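Clubs > Stondodard Community Garden > Noticeboard > Opinion

We use cookies to remember your preferences. By continuing to read you agree to our cookie policy.

Keep the gloves, lose the spare padlock

Every spring there is a push to clear out the tool bench, and every spring the same things go in the bin first. Old gloves. Cloths with stains on them. I think we throw out the wrong stuff, and I'd like to say so before September comes round again.

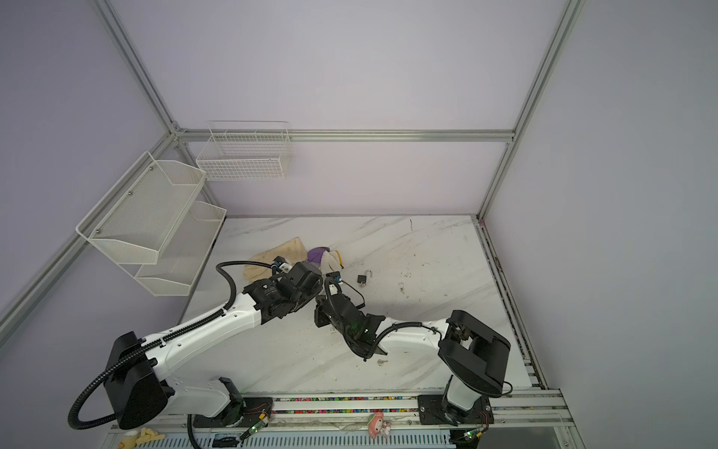

Stondodard Community Garden - Tools and Sheds Group

A dirty glove is a working glove. I have a knitted pair that cost me 7 dollars and they have done 13 months of weeding, potting and lifting pavers. They look terrible. They still keep my skin on. New ones feel stiff for the first few weekends and I end up taking them off, and then I get the blisters I bought them to avoid.

The same goes for cloths. A crumpled rag at the back of a bench looks like rubbish to anyone walking past, but it is the first thing I reach for when a blade needs wiping. Washing it is fine. Folding it is a waste of a minute.
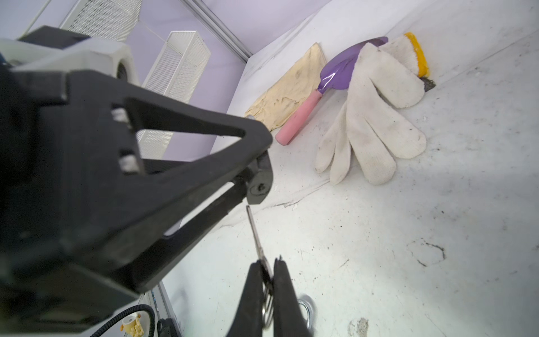 Small hand tools are where I get strict. One good trowel, one pair of scissors and one brush will cover most of what a person does in a plot the size of ours. I would also buy them in loud colours. A purple blade with a pink handle may not be to everyone's taste, but you can spot it under a glove, and a brush with a yellow head is easy to find as well. My own trowel is a green Flastlow and I have lost it in the beans 6 times. The Rind catalogue charges extra for dark timber handles that vanish the moment you put them on soil.

Then there are the locks. Our shed at Ona Street has 13 padlocks in a biscuit tin and I doubt half of them open. People hang on to a lock because it is metal and feels like it must be worth something. A lock without its key is scrap, and so is a key without its lock. Test them, tie each key to its lock with string, and take the leftovers to the metal recycler.

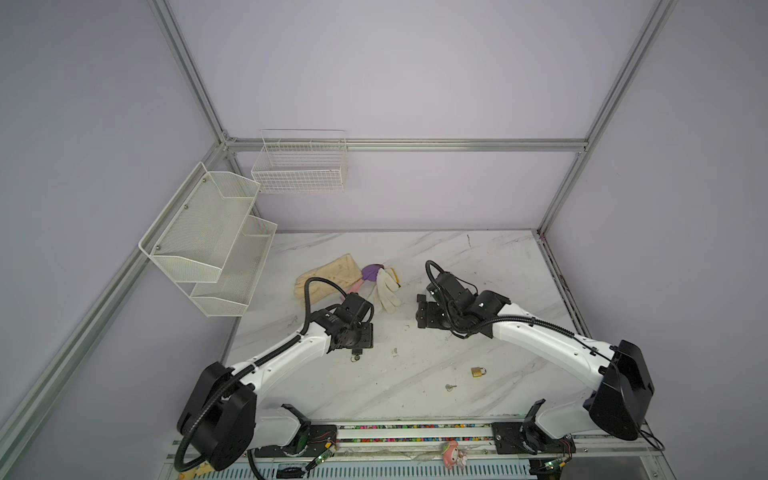 What I would do about it

Put everything out on one flat surface first. It's hard to judge a tool at the bottom of a bucket. Try every key. Shake out the gloves and keep any pair without a hole in the fingers. Sweep up last.

I'd leave the bench itself alone. Scuffs and marks don't bother me and I can't see the point of scrubbing a surface that will have potting mix on it by lunchtime.

Comments

mulchpile: Agree on the gloves, disagree on the rags. Ours had a redback in it. Wash and fold please.

plot 22: I've got a key marked "shed old" if anyone wants to try it on the tin.

dampsocks: Dark handles are fine if you wrap a bit of bright tape round them. Cheaper than a new trowel.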